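Forkcombe beat Bramwell 32-30 in the last match of the handball season, and the club from the valley will now play in the regional semifinal in July.

Bramwell was leading by two goals at halftime. After the break, Forkcombe changed its defense and scored four times in a row. The winning goal came in the last minute from the left wing. 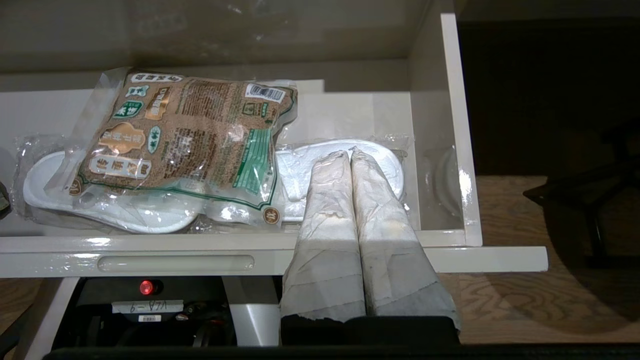
The semifinal will be played in Ciltness, and Forkcombe will stay there for two nights in a guesthouse near the sports hall. The club asks players to pack light and to bring their own indoor footwear for the rooms. A pair of thin white disposable slippers, like the ones in the clear package in the drawer, is enough. The team bus has little space for bags.

Over 300 people watched the match on Saturday evening's replacement date, and the hall was full before the first whistle. Tickets for Ciltness are sold at the Forkcombe hall from 2 p.m.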